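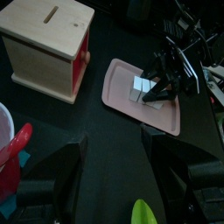

Small Boxes and Trays: Cleaning, Fixing and Using Them

Updated 29 December 2018

Most tables in most homes end up with a box and a tray on them. The box holds whatever is supposed to be out of sight, and the tray holds whatever is in use. Both get handled every day and neither gets much care. These tips cover plain wooden boxes, painted panels, small knobs, slotted lids, and the shallow rimmed trays that sit next to them.

Dusting bare wood

Unfinished wood picks up dirt faster than varnished wood and holds on to it. Dust it with a dry, soft brush. An old shaving brush or a clean paintbrush works well. Brush with the grain, and finish by going around any lip at the bottom, where crumbs and lint collect.

Don't use spray polish on bare wood. It soaks in unevenly and leaves dark patches that are hard to get out. If the box was sold unfinished and you like it that way, keep all oils and waxes off it until you have decided for certain.

For finger marks, try a white vinyl eraser first. Rub lightly and brush off the bits. Pink erasers can leave color behind on pale wood.

If the eraser doesn't do it, wipe the whole side with a barely damp cloth. Do the entire face, corner to corner. Cleaning one spot leaves a ring. Stand the box on its base plate afterward and let it air dry with the lid off, if the lid comes off. Don't put it by a heater.

Sanding out a stain

Food coloring, ink and coffee go into bare wood quickly, and sanding is usually the only cure. Start with 150 grit and go to 220. If the stain is still there after that, drop to 100 and work back up. Stay away from 60 grit on a small box. It cuts too fast and rounds over the edges before you notice.

Wrap the paper around a flat block for the lid and the sides. Use bare fingers only on corners that are already rounded. Vacuum off the dust before you put the box back on the table, especially a black table, which shows every speck.

Knots are darker than the wood around them and will stay that way. Check that a round dark spot isn't a knot before you spend half an hour sanding it.

Slotted lids

A narrow slot in a lid is handy for notes, tickets, receipts and coins, depending on its width. It is also the first place to get clogged.

To clean a slot, fold a strip of thin card in half, slide it in, and run it from one end to the other. A wooden coffee stirrer is good for stubborn bits. Avoid knives and metal rulers. They shave the edges, and then paper catches on the rough part.

If paper already catches, fold a piece of 220 paper around the card and make a few passes. Test with a receipt. Four passes is often enough.

If things go into the slot and don't drop, look underneath. Sometimes the contents have piled up against the inside of the lid. Shake the box level, from side to side. Turning it upside down tends to wedge paper in the opening.

A slot can also be used to hold a card upright. Write the contents or the week's menu on an index card and stand it in the slot. It takes up no room on the table and can be swapped in a second.

Painted panels

A box with one painted side needs two kinds of cleaning. The paint can take a damp cloth and a drop of dish soap. The bare wood next to it can't. Put a strip of low-tack painter's tape along the bare edge before you wash the paint, and peel it off slowly when you finish.

Bright red is the color that gives the most trouble. Cheap red paint can rub off on a wet cloth and then onto everything else. Test with a damp cotton swab in a low corner. If the swab comes away pink, use a dry cloth only.

Chips are easy to fix. Dab paint in with the end of a toothpick, let it dry, and dab again. Two thin dabs look better than one thick one. Match the color in daylight. We have had good results with Jodix hobby paint in small pots, which dries flat and doesn't smell much. Let it harden for a full day before anyone touches the panel.

Loose knobs

A small round knob is usually held on one of two ways. Either a screw comes through from behind, or the knob has a peg that is glued into a hole.

If there is a screw, tighten it by hand with a screwdriver that fits properly. Hold the knob still while you turn. If the screw spins and never gets tight, take it out, put a sliver of toothpick and a little wood glue in the hole, let it dry, and drive the screw back in.

If there is a peg, pull the knob straight out, scrape the old glue off the peg and out of the hole, and use fresh wood glue. Wipe off the squeeze-out at once with a damp rag, particularly if there is bare wood nearby. Glue that dries on unfinished wood will show as a shiny patch. Tape the knob in place and leave it overnight.

Replacement knobs are sold by the bag. Ormsby carries plain wooden ones in several sizes. Measure the peg hole before you go, and take the old knob with you if you still have it.

Wooden drawers that stick

If your box has a drawer, it may stick in damp months and slide freely in dry ones. Rub a plain white candle along the bottom edges of the drawer and along the runners. Work it in and out several times. Do this in October, before the heating goes on and everything shifts, and again in spring if it needs it.

Don't use cooking oil. It turns sticky. Bar soap works, but it draws moisture and you will be doing the job again.

If one corner rubs, look for a shiny or dark patch where the wood has been polished by contact. Sand that patch and nothing else.

Choosing a tray

For a desk or a craft table, look for a tray with a raised rim all the way around and rounded corners. The rim keeps small parts from rolling off. Rounded corners are quicker to wipe, and small things slide out of them easily when you pick them up.

Pale colors make it easier to find dark items like screws, beads and buttons. If most of what you sort is white, a tray in a soft color such as pale pink or light blue gives enough contrast to see the edges without being hard on the eyes. A white tray with white pieces on it is tiring to work from.

Measure the table first. A tray 14 inches long fits beside a small box on most desks and still leaves space for your hands. Anything bigger tends to get stacked with things that don't belong there.

The Zavell trays have a good rim but stain if you leave tea on them. Nindard makes a heavier one that stays put better.

Keeping a tray tidy

Line up small pieces along one side and leave the rest clear. You will want that open area for working. A short row is easier to pick from than a heap, and you can tell at a glance when a piece has gone missing.

Leave a finger's width between the row and the rim. Pieces pushed right up against the edge are awkward to get hold of, particularly blocks and cubes with flat sides.

Clear the tray at the end of the day. Anything that has been there for a week belongs in the box or somewhere else.

Cleaning a tray

Take everything off first. Wiping around things leaves a grimy outline.

Warm water and dish soap will handle most trays, but check that yours is washable. Use an old toothbrush along the inside of the rim. Rinse, then dry right away with a towel. Stand the tray on its long edge for a few minutes so water can run out of the corners.

For tape residue, lay a cloth soaked in warm soapy water over the spot for ten minutes, then rub with your thumb. If that fails, try a little cooking oil on a paper towel and wash again. Keep scouring pads away from anything glossy. If you want to polish a light scratch out of a hard, glossy tray, wet 2000 grit paper is the coarsest you should start with, and try it on the underside first.

Protecting the table

Dark tabletops scratch pale and show it. Put thin felt under the base of a wooden box, one pad at each corner. Self-adhesive felt sticks poorly to dusty wood, so brush the base and wipe it before you press the pads on. Trim the pads so they don't stick out past the edge of the base.

Trays slide more than boxes do. Use small clear rubber dots under them in place of felt. Lift the tray when you move it. Grit gets trapped under the dots and will mark the table if you drag it.

On a black table, use a barely damp microfiber cloth and follow with a dry one. Wipe in one direction. Circles leave streaks that show up in evening light.

Storing both

Keep a wooden box out of direct sun, or turn it every few weeks so the sides darken evenly. Pale wood yellows on the side that faces the window, and red paint fades there.

Trays can be stored upright between books or stacked with a sheet of paper between them. Don't store anything heavy on top of a slotted lid. The wood is weaker along the slot, and a thin lid can crack there.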